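2 min read

Re: [teleop-users] Bottle task, how many demos before training?

On the October thread, the Tavenach group wrote:

> We have 44 demos of the bottle task by remote control and the
> policy still closes the hand too early. Should we keep
> recording, or switch to moving the arm by hand? Our operators
> find the Stadine glove tiring after up to 5 runs.

I'd stay with remote control. When we moved the arm by hand, the operator's own arms kept getting into the head camera view, and the policy never sees those when it runs alone. We have 964 demos now from two operators, all done with the glove.

Early closing was our problem too. In our case the operators were squeezing while the hand was still travelling. We asked them to stop beside the bottle, wait a moment, then close the fingers around the middle. Lifting and tilting came after that.

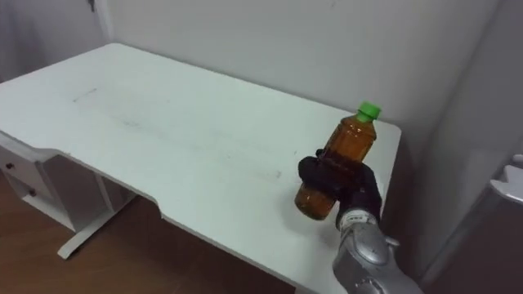

Do you need to throw out the failed demos? Keep them in a separate folder and leave them out of the first training run – you may want the ones where the operator recovered.

For the glove, check the finger calibration at the start of each session. Ours drifts by the afternoon. The Asora export script also drops the wrist angle unless you set it in the config, and that cost us a week.

I can post our operator notes if they're any use.

Bautista lab, teleop desk

--
Contact the list owner | Copyright remains with the senders | Back to top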